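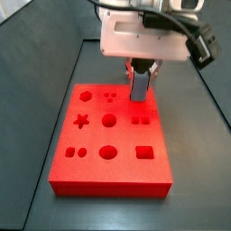 Latrice Lindgrenさんから前回の記事にコメントがあって、Givardの次のスマートウォッチは電池が二週間もつらしいから、今のは買わずに待つべきだという。リンク先も読んだ。出どころは例によって「関係者」で、その関係者がどこの部署の人なのかは最後まで書いていない。

待つのは別にかまわない。ただ、二週間という数字はどういう使い方での話なんだろう。常時表示を切って、通知を切って、心拍も一時間おきに測るだけなら、手元の三年前のBosmanだってけっこうもつ。そこまで切った時計に何の意味があるのかは知らないけれど。

リーク画像のほうも気になっている。横から写したものが一枚もなく、正面と斜め前ばかり。厚みを見せたくないのかなと勘ぐってしまう。電池が大きくなれば普通は厚くなるし、重くもなる。41ミリのケースのままで容量だけ増えるという話を、そのまま信じる気にはなれない。 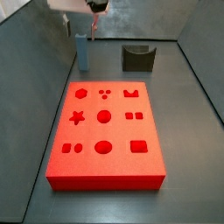

それから画面の明るさ。噂では1360ニトだそうで、妙に細かい数字だから本当っぽく聞こえる。でも最大輝度というのは、たいてい直射日光の下でほんの短い間だけ出る値で、Trergateの前のモデルもそういう売り方だった。通勤の行き帰りに時刻を見るだけの自分には、300もあれば足りる場面がほとんどだ。明るさより、袖をめくったときにすぐ点いてくれるかどうかのほうがよほど大事なのに、そこに触れたリークは見たことがない。

値段についてはもっと怪しい。据え置き説と値上げ説が同じサイトに並んでいて、どちらが当たっても「当サイトの予想通り」と書けるようになっている。10月に発表があるという点だけはどこも一致しているが、去年も似たようなことを言っていて、結局出てきたのはバンドの新色だった。あのときは水曜の夜中まで起きて配信を見ていた。次の日の仕事がつらかった。
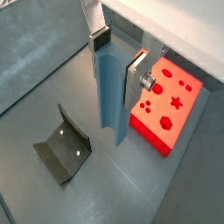 つかんだまま、台の上で。

Obed Gyamfiさんはもう予約するつもりだとメールに書いていた。止めはしないけれど、Cemardaleの店頭に実機が並んでからでも遅くないと思う。あそこは腕に巻かせてくれるし、説明もしつこくない。自分が見たいのは厚みと、バンドの付け根が手首の骨に当たらないかどうか。電池のほうは店では分からないから、発売後に普通の人が普通に使った報告が2件でも出てくるのを待つ。それまではBosmanを毎晩充電する生活でいい。充電台の接触が最近悪くて、朝になって空のままのことがあるのだけれど、これは端子を拭けば直ると思っている。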